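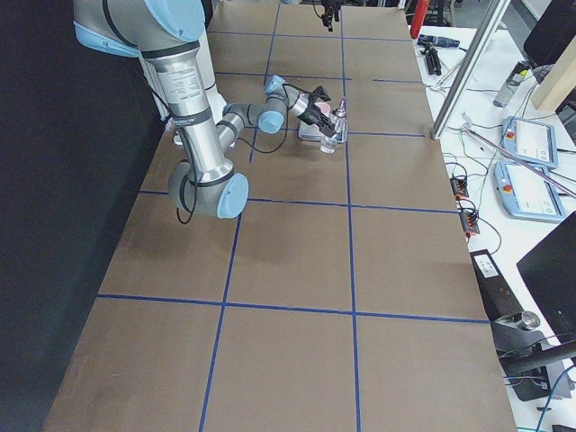
The arm at its bench, with the bottle and the tray. Two teach pendants are on the white table at right.

Technology > Robotics > Interviews

Can it do the dishes yet? A talk with a man who keeps getting asked

Last updated: 18 August 2018

14 comments | 351 shares

The engineer who runs the manipulation bench at Brumer would prefer that I leave his name out of this. His mother reads the internet, he says, and she has been promised a robot that folds towels since he was in graduate school.

"She asks at every holiday," he says. "I tell her we're working on bottles. She says she doesn't need help with bottles."

Bottles are what he has, though. Brumer is a small outfit that takes on the jobs its customers would like to stop paying people to do, tries them on a robot, and then writes a report explaining why the customers should keep paying people for a while longer. He describes this as a growth business. The current client is Sendbridge, which packs gift boxes and would like a machine to pick up a bottle, put it in a tray with a few other things, and not make a fuss about it.

I ask whether that is hard. He looks at me the way a plumber looks at a homeowner who has already had a go at it himself.

"Picking up one bottle is easy. I could have shown you that years ago. Picking up a clear bottle, when the vision system would rather look straight through it at whatever is behind, that's a day's work. Picking up the clear bottle next to the thing you put down a minute ago, which has rolled, that's a week. Then the client changes the bottle."

Has the client changed the bottle?

"The client has changed the bottle."

The blue tape that divides the work surface into big rectangles is, he says, for the humans. The software has its own idea of where everything is. The people resetting the objects need to be able to say "put it back in the second one from the end" without starting an argument. He considers the tape the most reliable piece of technology in the building.

His best run so far is 48 trays in a row without anyone having to step in. He was pleased with that and told the client, who asked how long it had taken. He would rather not say how long it had taken. A packer at Sendbridge would have finished before lunch and had time to complain about the music.

"People see a video and it's four times normal speed," he says. "It says so in the corner, in little letters. Ours doesn't go on the website at all."

We get onto the home. He worked on it for a while at his last job, at a company called Serex, where the plan was a machine that would clear a kitchen table. They built a very nice kitchen for it. The machine did well in that kitchen. Then they moved the table over by 11 inches and it spent the afternoon reaching for a fork that was no longer there.

"A factory will rearrange itself for a robot," he says. "They'll bolt things down, they'll paint lines, they'll retrain the whole shift. Your house won't do that. Your house has a bag of mail on the chair and a kid's shoe in the sink."

Why is there a shoe in the sink?

"You don't have kids," he says.

He is more hopeful about the shop floor, in a grudging sort of way. Moving cases, stacking cases, feeding a part to a machine that always wants it the same way around: all of that is done, he says, and has been for ages, and it's so dull that reporters don't come out for it. Mixed items in a tray he gives a few more years. Anything soft, anything in a bag and anything with a lid a person closed in a hurry, he waves away. A colleague went off to Declercq to work on bagged goods and now sends him messages late at night.

What do the messages say?

"Mostly they're pictures of bags."

Before I leave I ask what he would buy, if he had the money and a machine could be had for one chore. He thinks about this longer than about anything else I've put to him. Laundry is out, he says, he has seen what it does to people. Dishes he doesn't mind. He settles on taking the trash cans to the curb, then remembers the hill, and the gravel, and the neighbor's dog, and asks if he can get back to me.

He has since written. He is still on the bottle.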